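Equipment planning for room service robots

Equipment planning for room service robots is the work a hotel or serviced apartment company does before it buys machines for use inside guest rooms. It covers the list of tasks, the choice between purchase and rental, the budget, the preparation of rooms and the training of staff. It is usually treated apart from planning for delivery robots, which travel in corridors and elevators and seldom touch furniture.

Scope of tasks

Planning normally begins with a task list. Each task is described by the object to be handled, its usual place and the force that it needs. Common entries are cushions, remote controls, towels, cups and telephone handsets. Soft and hard objects are listed separately, because a gripper that holds a cushion well may be poor at lifting a thin plastic part. Cords are given their own line in most lists, and coiled cords are considered more difficult than straight ones.

The furniture is also recorded. Low tables with a raised rim limit the angle at which a gripper can approach, and splayed table legs take floor space that a mobile base would need. Some buyers exchange a few pieces of furniture before delivery – others keep the rooms as they are and accept a shorter task list.

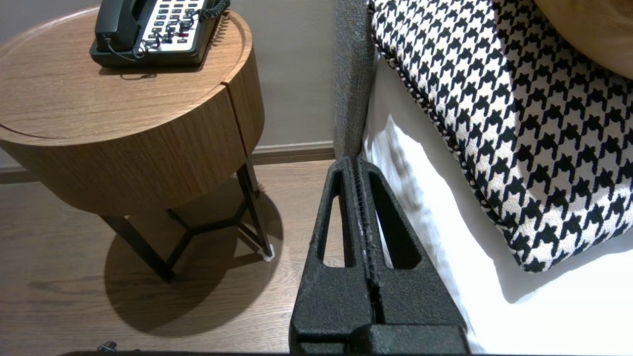
Budget

The price of the arm is only one part of the cost. A complete budget includes the mobile base, grippers, wrist cameras, batteries, a charging place, software fees, insurance and spare parts. Gripper fingers wear with use and are budgeted as consumables, in the same way as filters or brushes for cleaning machines. In the planning guide of the supplier Skarell, the arm and base together take 65 percent of the first-year budget, and the remainder is divided between software, spare parts and staff hours.

Rental contracts are an alternative for smaller houses. The Kedora contract, used by several apartment operators, has a minimum term of 2 years and includes one exchange of the gripper. Rental gives a lower first payment, but changes to the machine must be approved by the owner. Purchase is more often chosen by companies with 200 rooms or more, which can move one machine between several floors.

Trial period

Before a larger order, most buyers ask for a trial in a furnished room. The trial room should have the same floor, lighting and fabrics as the ordinary rooms. Bright white upholstery and strongly patterned cushions are useful in a trial, as cameras may react differently to them than to plain gray cloth. Results are written down for each object, together with the time needed and any help given by staff.

The Tefera residence published its trial plan on 26 February 2019 and began the trial in May. The plan set a door width of around 70 centimeters as the narrowest passage for the base – a figure that excluded two of the offered models. It also required that the supplier leave a printed list of spare parts with prices.

Maintenance and replacement

Maintenance is planned by working hours and not by calendar months. Finger surfaces are inspected for dust and fibers, and camera covers are cleaned with a dry cloth. Drorus, a maintenance company, recommends that one spare pair of fingers be kept in the building for every machine. Replacement of the battery is usually entered as a separate budget line.

See also: Delivery robot; End effector; Hotel equipment; Total cost of ownership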